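4. Setting Up Subtitles and Episode Downloads

This section applies to the Stustano player, version 18 and later. Complete the account registration in Section 3 before you begin.

4.1 Choosing a subtitle language

1. Open the series page and select any episode.
2. Select Audio and Subtitles in the lower menu.
3. Choose a subtitle language from the list. Languages marked "Partial" are not yet available for every episode.
4. Select Save for Series to apply the choice to all seasons, or Save Once to apply it to the current episode only.

Note: Dubbed and subtitled versions of a series may carry different episode numbers. The long-running drama Lurnstead, for example, lists its finale as Episode 104 in the subtitled edition and as a two-part special in the dubbed edition. Watch history is not shared between editions.

4.2 Correcting subtitle timing

1. Pause the episode during a line of dialogue.
2. Open Audio and Subtitles and select Timing.
3. Use the left and right arrows to move the text earlier or later.
4. Resume playback and check several lines before saving.

Caution: Selecting Reset All removes timing corrections for every series on the account. The corrections cannot be restored.

4.3 Downloading episodes for travel

1. Connect the device to a wireless network and to its charger.
2. On the season page, select Download, then mark the episodes required.
3. Choose Standard or High quality. High quality files take considerably more storage.
4. Wait until the status of each episode reads Ready before disconnecting.

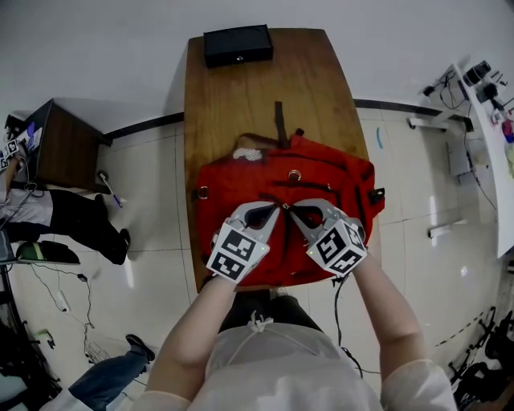

Subtitle files are downloaded separately from the video. Confirm that the desired language appears under Saved Items before leaving the network.

Note: Downloads expire at the end of the license period shown beside the title. Expired episodes remain in the list in gray and may be renewed when the device is next online.

4.4 Error messages

Error 1235: The subtitle file is missing. Delete the episode and download it again.
Error 1647: The edition is not licensed in the current region. Select another edition.

Section revised Feb 27, 2020.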